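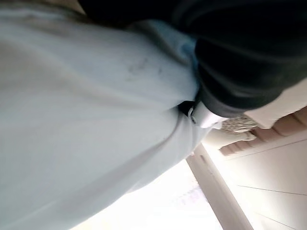

Gureo throw in pale blue, gathered at a fold. Greyish marks on the upper part of the cloth.

Gureo Throw, Pale Blue – Review

Reviewed by Edivaldo Lopes

The Gureo is a flat-woven cotton throw sold for sofas, beds and general covering work. It comes in one size and four colours. I bought the pale blue at the regular price in April and have used it daily for six months, mostly as a loose cover over seating and sometimes as a top layer on a single bed. The maker lists the cloth at 200 grams per square metre, which puts it between a bedsheet and a light blanket.

I already owned the Nultano throw, a heavier piece with a brushed face, and refer to it below where the difference matters.

Cloth and finish

The weave is plain and fairly close. There is no nap on either side and I could find no right or wrong face apart from the hem. It arrived with a stiff, sized feel that went after the second wash. Since then it has been soft and a little limp. It folds into broad, rounded folds and does not hold a sharp crease unless it is ironed.

Hems are a double turn with a single row of stitching. Two corners on mine were slightly bulky at the mitre, with a thread tail left on one. I trimmed the tail and nothing has come undone. The care label is sewn into the long side, about a hand's width from the corner, where it tends to end up against the back of your neck. I unpicked it.

Colour is a cool powder blue. In strong daylight it looks close to white, so anyone matching it to a painted wall should check it in the room and at more than one time of day. Next to cream pieces it sits well enough.

Marks and washing

A pale, flat cloth shows marks readily and this one is no exception. Grey scuffing and hand grime are the worst of it. Food marks were easier. I ran seven warm washes with Finell liquid at the dose printed on the bottle, and coffee and tomato both cleared in a single cycle when treated the same day. Grey marks left for a week or more needed pre-soaking and in one case a second wash. The darker colours would be the better choice in a house with a dog.

Shrinkage after seven washes was 6 mm per metre along the length and too little to measure across the width. I line dry. The label permits a low tumble, which I have not tried.

Colour loss is slight. I kept a hem offcut in a drawer for comparison and the washed cloth is a shade lighter, visible only with the two side by side.

Stay-put and drape

On smooth upholstery the Gureo slides. There is no grip backing and the cloth is too light to hold itself in place. On a seat used through the evening it needs to be straightened at least once. Tucking it firmly behind the seat cushion helps, and there is enough length for that on a two-seater. On a three-seater the ends come up short.

The Nultano stays where it is put. It is also hot in summer and takes most of a day to dry.

The light weight does have one clear benefit. The Gureo can be pulled off, shaken outside and put back with one hand, and it fits in an ordinary machine load with other things.

Lint and the floor underneath

New cotton sheds, and the first two washes left a fair amount in the filter. Shedding in use was low. Our floor is pale grey with a slight speckle and throws back a good deal of glare on the bright side of the room, so fine pale lint is hard to see there from standing height. I checked by running a dry Koyama microfibre pad over the same stretch after each wash. The first two passes picked up visible blue fluff. Later passes picked up ordinary dust.

When the throw does slip to the floor it collects grit on the underside quickly. Shake it before folding.

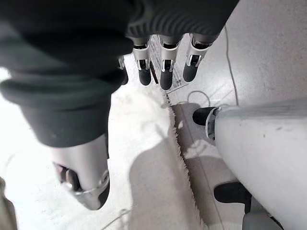

Durability

Gureo quotes 1000 rub cycles for the cloth on its packaging, with no test method named, and I would give the number little weight. After six months there is no pilling on the main face. The area that takes the most contact, along the front edge of the seat, has gone slightly fuzzy. One pulled thread near a corner was worked back through with a needle and left no hole.

Verdict

A decent light cover for a small sofa or a single bed, easy to wash and quick to dry. It slides on smooth fabric, and the pale blue needs washing more often than most buyers will expect. The hem finishing could be tidier at the price. I would buy it again in a darker colour – for a three-seater, look at something longer.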